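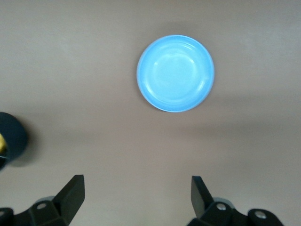

Sevik Table Paint, matte
Water-based paint for tabletops, desks and shelves

Sevik is a one-part paint for furniture that people use every day. It dries to a flat surface without shine and it does not need a varnish on top. We make it in our workshop in Dadura and send it in metal cans with a screw lid.

Colors
Sand Gray, Chalk, Clay, Dark Olive, Night Blue. The color on your screen can be different from the color in the can. If you are not sure, please order a sample card first. The card is painted by hand with the real paint - it is not printed.

Sizes
Can of 200 ml: for a small side table or a shelf.
Can of 500 ml: for a kitchen table for four persons, two coats.

Where you can use it
Solid wood, veneer, MDF, and old paint that still holds well. For laminate and melamine you must first use the Nadar primer, otherwise the paint can come off in pieces. We do not recommend Sevik for floors, for garden furniture or for the inside of a sink cabinet.

How to apply
Wash the table with warm water and a little dish soap and let it dry completely. Sand with paper number 200 until the old shine is gone, then remove the dust with a damp cloth. Stir the paint slowly from the bottom of the can. Do not shake it, bubbles will stay in the surface.

Apply the first coat with a short foam roller. Work in one direction and do not go back over a part that has started to dry. Wait at least 2 hours before the second coat. In a cold room please wait until the next morning.

The table can be used carefully after one day. The paint reaches its full hardness after some two weeks, and during this time we ask you not to leave wet cups, hot pans or a tablecloth on it.

Cleaning and care
A soft cloth and water are enough. A strong sponge will make shiny places on a matte paint, and these cannot be polished away. Small scratches can be repaired with a thin brush and paint from the same can. Keep the rest of the paint closed, above freezing, and use it within one year after opening.

Goes well with
Nadar primer, white or clear
Kakeck foam roller, short, with tray

Questions we receive often

Can I mix two colors?
Yes, all Sevik colors can be mixed with each other. Please mix enough for the whole table, it is very difficult to make the same color again.

Does it smell?
A little, while it dries. Open a window.

Is Night Blue available again?
Yes, since March 2025. Dark Olive in the large can is sold out at the moment and we expect it in July. The small can is in stock.

Opened cans cannot be returned. Closed cans we take back - please write to us before you send them.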